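Osasen refurbishment line, progress report to the Stollham fund
Saturday, April 10, 2021

The grant was for 300 working desktops. We said in December that the number was optimistic, and we still think so. The towers from Erkum come in mixed condition, and processor work is the slow part of every rebuild.

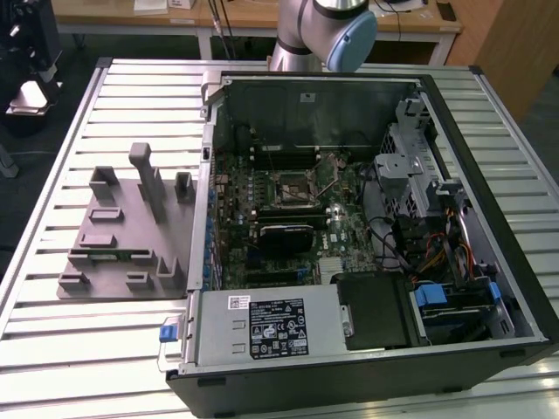 Dell tower on its side, CPU socket empty and lever up.

Parts cost is the other worry. Vidmar quoted 695 for the next lot of processors – a fair price if they all test good, and the last lot did not. We seat each one with the memory mostly out, so that a bad board costs us less time.
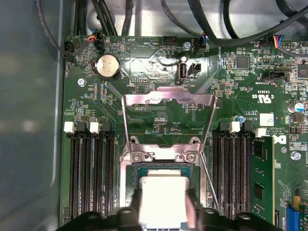
Erkum's reply to our draft was that the boards are fine and the fault lies with used processors. Maybe so. We would like to see their test sheets before agreeing.

We are not asking for the remaining 2,000 yet. A rebuild that starts up once proves little, and we want 4 weeks of daily use first. 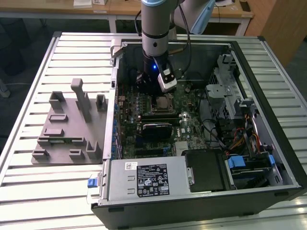 Processor in its socket, drive cage and power supply still in the case.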